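À propos de Plivby

Plivby est un espace d'exposition consacré à l'estampe et au dessin contemporains. Il occupe 378 m² au rez-de-chaussée de l'immeuble Flandale, répartis entre deux salles et une réserve.

Le fonds compte 400 œuvres sur papier, conservées à 50 % d'humidité relative. Les prêts sont consentis aux institutions pour une durée limitée - constat d'état obligatoire au départ et au retour.
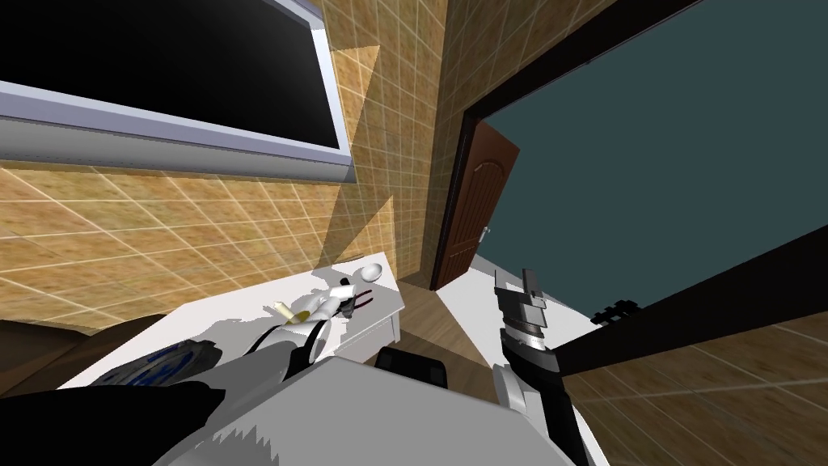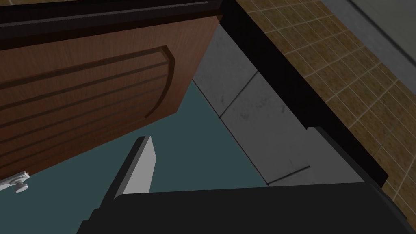
Éditions

L'atelier Tavares assure l'impression des éditions de la galerie, tirées à 40 exemplaires numérotés et signés. La diffusion à l'étranger est confiée à Skesgate.

Dossiers d'artistes

Les dossiers sont examinés en octobre. Format PDF uniquement, fiche technique jointe - dimensions, support, procédé.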